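Home | Reviews | Wildlife | Gear | About | Contact

Nekora Trail Camera Review: A Month of Backyard Foxes

By Marisol Pacheco
2023-03-25

I have wanted to know what was digging under our shed since we moved in. The Nekora was my birthday present to myself, and I strapped it to the fence post in February and left it there for 30 nights. Well, it was foxes! Two of them, and one has a notch in her left ear, so I can tell them apart.

Setup took me less time than finding the batteries. The strap is wide and doesn't slip, even on a wet post, and the little screen inside the door shows you exactly what the lens will catch. My old Lolonus had you crawling in front of it and watching for a red light, and I still got a lot of pictures of gravel.

Over the month it saved 2,156 clips. That sounds like a nightmare to sort, but the card viewer lets you skip anything shorter than three seconds, and that got rid of most of the waving grass. I ended up keeping 613. Raccoons, a very round opossum, the neighbor's cat on her rounds (every single night, same direction), and the foxes on 28 nights out of the month. I'm thrilled with that.

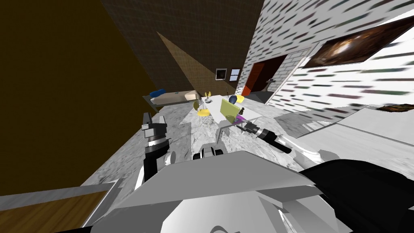 Does the night flash scare the animals off? Mine didn't seem to care about it at all. The foxes looked up at the click the first couple of nights, then went right back to sniffing along the fence. The opossum sat down in front of it and ate a crabapple.

Night clips are sharp out to the far side of the shed, and past that they get soft. Daytime color is lovely, a bit heavy on the green. Sound is the one thing I'd change. Wind drowns out nearly everything, though on one calm night I got the vixen barking, clear as anything, and played it for my whole family at breakfast.

A few smaller gripes: the door latch is stiff in cold weather, the clock resets if you take too long swapping batteries, and the manual has a page on time-lapse that doesn't match the menu. I figured it out by poking at buttons.

I borrowed a friend's Ayele for a weekend to compare. It's smaller and easier to hide, but it missed the start of almost every visit, so I had lots of tails. The Nekora catches them walking in.

It's moving down to the creek next. I've seen prints in the mud there that are too big for a raccoon and I can't wait!

Rating: 4.5 out of 5

Related reviews
Wurnska Window Bird Feeder
Lolonus Trail Camera, Two Years On
Ayele Pocket Binoculars

Get new reviews by email. Enter your address to join our newsletter.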